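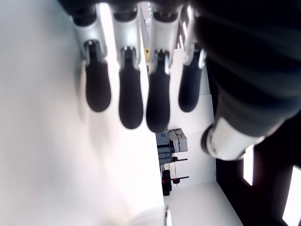
Zituvside 的房间内部

Attila Bognár 谈照明时习惯先谈面积。Zituvside 这间房净面积228平方米，由 Lengyel 事务所负责内装改造，Bognár 管照明和表面做法，Miklós Rácz 管现场施工。采访在事务所的会议桌旁进行，时间是下午，桌上摊着顶棚平面、回路表和几块刷过漆的样板。Rácz 迟到了一会儿，他刚从另一处工地回来，坐下以后先把样板按光泽度重新排了一遍。

改造的内容不复杂：顶棚刷黑，嵌入矩形平板灯，墙面保持白色。平面没有动，门窗位置没有动。Bognár 说，委托方最初给的任务书里关于照明只有一句话，要求“明亮、均匀、不刺眼”。

“这句话里有三个指标，任务书一个都没有量化。”他说，“我们把它改写成工作面照度、均匀度和眩光控制，再请对方签字。工作面维持平均照度定为700勒克斯。数值偏高，是对方看过两种亮度的现场试灯以后自己选的。定下来之后就没有再讨论过。”

房间以前的顶棚是白色，灯具明装，改造前的照度分布很差，两列灯之间有明显的暗带。Rácz 做过一次拆除前的测量，用的是普通手持照度计，按网格逐点记。他把那张表也带来了，纸上有铅笔改过的痕迹。

“测量时间是晚上，窗帘拉上，灯开足二十分钟以后再读数。”Rácz 说，“有人嫌慢，想开了灯就测。旧灯管刚点亮时输出不稳定，那样的数没法和新灯比。”

为什么刷黑，是这次采访里花时间最多的问题。Bognár 的解释从反射比开始。白色顶棚会把从墙面、桌面和地面返上来的光再送回室内，对平均照度有贡献；刷黑以后，这部分贡献基本消失，必须由灯具直接补足。计算时他把顶棚反射比按很低的值输入，墙面按白色乳胶漆常用的设计值输入，地面取了一个保守值。

“顶棚变黑，代价要算进功率里。”他说，“委托方提出想要黑顶的时候，我先给他们看了两套计算，一套白顶，一套黑顶，房间、灯位、工作面高度都一样，差别只在反射比。黑顶那一套要么加灯，要么换更高光通量的型号。他们看完仍然要黑顶，这可以，但是必须在知道代价的前提下决定。”

委托方的理由是顶棚上的东西太多。旧顶棚历年加装过各种管线和盒子，拆改之后留下不少补丁，白漆会把每一块补丁的边缘都显出来。哑光黑漆对平整度的宽容度高得多，这一点 Rácz 比较认同，不过他加了一个限定。

“宽容的前提是哑光。”他拿起一块样板侧过来对着窗，“这块是半光，补过腻子的地方一条一条都在。旁边这块是全哑光，同样的底子，同样的腻子，正面看和侧面看差别都不大。黑色加光泽是最麻烦的组合，灯一开，滚筒的接头都能数出来。”

最后用的是 Plillelach 的全哑光黑色顶棚漆。选它的过程中做过样板比较，每种漆都刷在同样的板面上，挂到顶棚高度看。Bognár 坚持样板必须举到顶上看，平放在桌上的判断不作数，光的入射角完全不同。Rácz 为此搭了一次脚手架，他认为这一次搭得值得。

涂刷程序在图纸说明里写得很细：旧漆松动处铲除，接缝重新处理，打磨，除尘，一道封闭底漆，两道面漆。底漆调成深灰。用白色底漆也能盖住，但面漆要多滚一道，而且以后一旦磕碰，露出来的是白点。

“深灰底漆是 Miklós 提出来的。”Bognár 说，“我原来的说明里写的是白色通用底漆。”

Rácz 说这属于常规做法。他更在意的是面漆的收边顺序。顶棚是黑的，墙是白的，两者相交的那条线很长，而且在房间任何位置抬头都看得到。他的做法是先刷顶，黑漆故意越过阴角，在墙上多留一点；干透以后贴纸，用白漆把线收直。

“反过来做也有人做，先白后黑。”他说，“黑漆渗到纸下面，白墙上就是一串毛刺，修一次要刷整面墙的上沿。白漆渗到黑的那边同样难看，但是我们贴纸之后先用黑漆压一遍纸边，不对，说反了。纸贴在黑的一侧，先压一道和纸下面同色的漆，也就是黑漆，把缝封住，干了再上白的。这样渗进去的是黑漆，渗到黑面上，看不出来。”

他在回路表背面画了个示意，把先后次序标上去，又划掉一处重写。Bognár 把那张纸收进了文件夹。

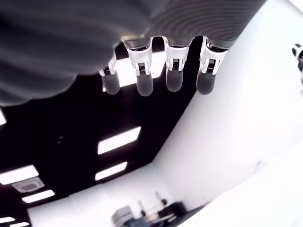

墙顶交线的直线度没有规范值可以引用，合同里写的是用拉线检查，目测无可见波动。Bognár 承认这种写法不严密，但他没有找到更好的。墙体本身有弯曲，如果线完全拉直，黑白交界就会偏离阴角，在某些位置出现一条窄窄的黑边或者白边。如果跟着阴角走，线又会随墙体弯。现场采取的办法是跟阴角，在弯曲最明显的一段用腻子先把墙上沿找平。

“找平的长度比图上标的长。”Rácz 说，“图上那一段是 Attila 站在地面上看出来的。上了架子用靠尺一量，两头都得往外延。”

灯具选用 Trillel 的嵌入式平板灯，矩形，白光。Bognár 看重它的几个参数：发光面亮度分布较均匀，驱动可以外置，边框窄。边框问题在会上讨论过两次。白顶棚配白边框是默认选择，改成黑顶以后，白边框会在每个发光面外围再加一圈轮廓，关灯时尤其明显。厂方可以提供黑色边框，交货期要多等几周。委托方问能不能现场喷，Rácz 不同意。

“喷漆以后边框和灯体之间的配合会变紧，拆一次掉一次漆。”他说，“而且喷的黑和顶棚的黑不可能一样，一个是金属件上的漆，一个是滚筒滚出来的漆，光泽度差得远。”

灯具开孔尺寸和漆面厚度之间的关系也被提了出来。开孔在刷漆之前完成，孔的切口要刷底漆，面漆可以不做，但不能积漆。Rácz 的人第一次收口时在几个孔的角上留了漆瘤，灯装进去以后一侧翘起，缝里漏光。黑色顶棚上的漏光比白色顶棚上显眼得多，一条很细的亮线从远处就能看到。后来每个孔在装灯之前都用刮刀过一遍，装完以后关掉其他灯，逐个点亮检查。

灯具分为4个回路，沿房间长向平行于窗划分，靠窗的一路可以单独调低。Bognár 没有采用按区域的复杂分组。他的理由是房间用途会变，桌子会搬，按今天的桌位划分回路，两年后就会有一排开关没人知道控制什么。按离窗远近划分，这个逻辑搬多少次家具都成立。

“开关面板上的标注也是按离窗的远近写的。”他说，“靠窗、中间偏窗、中间偏内、靠内墙。有人建议写编号，我没有采纳。编号要对照图，图总是在另一个地方。”

调光范围的下限设在百分之十。再低时驱动仍能工作，但同一批灯之间的亮度差会变得可以察觉，在黑顶上这种差别更容易被注意到。Bognár 把它解释为背景亮度的问题：白顶棚本身被照亮，灯具与背景的亮度比小，灯与灯之间的微小差别被背景掩盖；黑顶棚不提供这种掩盖。

由同一个原理引出的是眩光。黑色背景上的明亮发光面，亮度对比高，这是黑顶方案里最常见的投诉来源。按统一眩光值计算，背景亮度在分母里，背景变暗，结果就会变差。计算书里两套方案的差值列得很清楚，白顶那一套有余量，黑顶那一套在第一次计算时没有通过。

“第一次没有通过，我们做了两处修改。”Bognár 说，“一是降低单灯输出，增加灯具数量，总光通量不变，发光面积变大，表面亮度下降。二是换了出光面，原来的乳白扩散板换成带微结构的，大角度方向上的亮度压下来。两处都改了以后，计算通过。只改一处，不够。”

他不认为计算通过就等于没有问题。统一眩光值假定观察者水平看向前方，而这间房里的人有时需要抬头。抬头时直视灯具，没有哪种微结构能解决，只能靠调光。这一条写进了交付时的使用说明，要求做抬头作业时把对应回路调低。

墙面保持白色，在黑顶方案里几乎是必需的。Bognár 计算过把墙也刷成中灰的情况，委托方的一位负责人曾经提过这个想法。结果是垂直面照度降得很厉害，人脸一侧偏暗，房间上半部会显得很沉。白墙承担了原来由顶棚分担的那部分反射，是房间里唯一还能把光水平送回来的大面积表面。

“所以墙上不能随便挂深色的大幅面材料。”他说，“贴几张图纸没有影响。整面墙挂深色吸音毡，就要重新算。”

白墙的漆选了耐擦洗等级较高的一种，同样是低光泽。Rácz 在这里提到了返工的事。白墙最后一道刷完之后，顶上有一处驱动要换位置，工人上架子时手上沾了黑灰，在墙上沿留下了手印。哑光漆擦过以后会变亮，形成一块光斑，从侧面看比手印还清楚。那一段从墙角到墙角整幅重刷。

“以后的做法是，白漆最后一道留到所有顶上的工作都完成、灯全部亮过一轮之后再刷。”他说，“工期表上这一道要单独列一行。列在‘墙面涂饰’下面，工人就会一口气做完。”

声学不在这次改造的范围内，但黑漆对声学的影响被问到了。漆膜本身的影响很小，可以忽略，除非顶棚板面原来是带孔的吸音板，多刷几道会把孔堵住。Zituvside 这间房的顶棚不带孔，没有这个问题。Bognár 说，同一个事务所在别的项目里遇到过刷漆堵孔的情况，后来改为喷涂，并且限制了湿膜厚度。

验收照度测量仍按旧网格进行，点位与拆除前一致，这样两张表可以逐格对照。测量高度取工作面高度。新灯的初始照度高于700勒克斯，因为设计值是维持值，要扣除光衰和积尘。维护系数在计算书里有单独一页，委托方的人员看到初始读数时曾询问是否做得过亮，Bognár 让他们翻到那一页。

“初始值等于设计值，才是有问题的。”他说，“那意味着第二年就低于要求。”

均匀度改善明显，原来两列灯之间的暗带消失了。最低的读数出现在内墙角，那里灯具离墙的距离受一段梁的限制，无法再靠近。计算时已经预见到，数值与计算相差很小。Rácz 认为角上可以补一盏小尺寸的灯，Bognár 不同意，理由是尺寸不同的发光面在黑顶上会成为一个例外，视线总会落到那里。这个分歧在采访时仍然存在，两个人各讲了一遍，都没有改变看法。

测量之外还有一项检查，是把照度计翻过来，朝下测地面返上来的光。Rácz 不太看重这项，觉得对交付没有用处。Bognár 用它来核对地面反射比的取值。当初取的是保守值，现场返上来的光略高，说明计算偏安全。他打算下一个项目仍用原来的取值，理由是地面会变脏，而且放满东西以后，露出来的面积会减少。

维护方面，交付文件规定每5年检查一次驱动和接线，清洁出光面的周期更短，由使用方按积尘情况决定。清洁时用干的软布，禁止用溶剂。黑顶的清洁比较麻烦，哑光黑漆上的灰尘呈浅灰色，灯具周围尤其容易看到。Rácz 建议用软毛刷配吸尘，不要用湿布。湿布擦过的地方干了会留下水痕，再擦，光泽就变了。

“修补漆要留。”他说，“同一批次的 Plillelach，密封好，桶上写房间名和日期。过几年再去买同样的色号，也会有差别。黑色都觉得一样，刷上去就知道不一样。”

他补充说，局部修补时不能用刷子点，要用同样绒长的短滚筒，从缺陷中心向外滚，边缘滚到几乎无漆，使新旧之间没有硬边。如果缺陷靠近灯具，最好把灯取下来再补，补到孔边为止。取灯时两个人操作，一人托住灯体，另一人断开插接件，托灯的人戴干净的棉手套，避免在出光面上留下指纹。指纹在灯不亮时看不见，点亮后会有一块略暗的斑。

Bognár 提到一件没有写进图纸的事。黑顶配大面积发光灯具，开灯和关灯时房间的高度感差别很大。开灯时视线被发光面吸引，顶面退到后面；关灯以后，只靠窗光，顶面整体变成一片暗色，会觉得比实际低。有人进门第一次看到关灯状态，会问层高是不是改过。层高没有改过。他考虑过在使用说明里写一句，后来认为没有必要。

对于是否会在下一个项目里再用黑顶，两人的回答不一样。Rácz 说从施工角度看，黑顶的工序多两步，返工风险主要在交线和漏光，知道了就可以控制，他没有反对意见。Bognár 说要看房间的高度和工作内容。层高不足的房间他会劝对方放弃；需要长时间抬头看的工作，他也会劝对方放弃。其余情况，先做两套计算，把功率和眩光的差值摆在桌上，由委托方选择。

“差值要写成数字。”他说，“写成‘略有增加’，后面一定会有人来问增加了多少。”

采访结束时，Rácz 把样板收回袋子，半光的那块留在了桌上。Bognár 说他下周有一个会要用，准备拿去给另一个委托方侧着看。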